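**Lornine toy library gets its shape blocks back for December**

November 19, 2018

The toy library at Lornine will have its shape blocks out on loan again from December, after a long gap when most of the old sets were down to odds and ends. Jarmila Oravec, who runs the Lornine desk, confirmed it this morning. Forty sets to start with. More if people bring them back.

Blocks are small, one plain colour each — red, blue, yellow, green — and the shapes include a heart, a star, a triangle, a hexagon and a cylinder. Meant for sorting, stacking, drawing round, or whatever a two-year-old decides.

The old sets went out in biscuit tins and came home short. "We had a tin with five hearts in it and nothing else," Oravec said. "Somebody's child really liked hearts." The new ones go out in cloth bags with a drawstring and a card showing what should be inside. Check the card before you hand it back, she asks. Please.

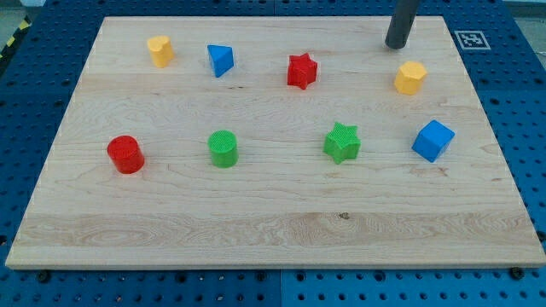 Stars have been the sticking point. The grooves between the points collect all sorts, mostly biscuit, and a quick wipe doesn't shift it. Holger Tangen, who looks after cleaning and repairs, has been going at the returned ones with an old toothbrush and warm soapy water. He would like parents to do the same before returning a set but is not holding his breath. No dishwashers, he says, the last lot that went through one came out faded and one triangle had lost a corner.

Loans are for two weeks, and can be renewed once if no one is waiting. Same rules as for the puzzles. A missing block won't mean a fine, but tell the desk so the bag can be made up from spares. There is a jar of spares, mostly cylinders.

The money came from the Aerts Street jumble sale, which made £194 after the hall was paid for. That covered the sets and the cloth for the bags. Cards were printed at Orkier free of charge. What's left, not much, goes on a new lid for the dressing up box.

Families on the Troner side have asked whether they can borrow as well. Yes — any Lornine card works, and so does a Troner one as long as it's been stamped this year. Returns have to come back to the Lornine desk though, not through the Troner letterbox. The bags get stuck.

Oravec also wants to hear from anyone who still has an old tin at home. No questions asked, even if it's half empty. Loose blocks from the old sets can be dropped in the basket by the door and Tangen will sort out wich ones are fit to use. Some are a different size to the new ones and will be kept for the play corner instead.

Bags can be reserved at the desk from today, one per family until everyone's had a turn. Bring your card. Under-threes need an adult with them when the blocks are out, same as allways.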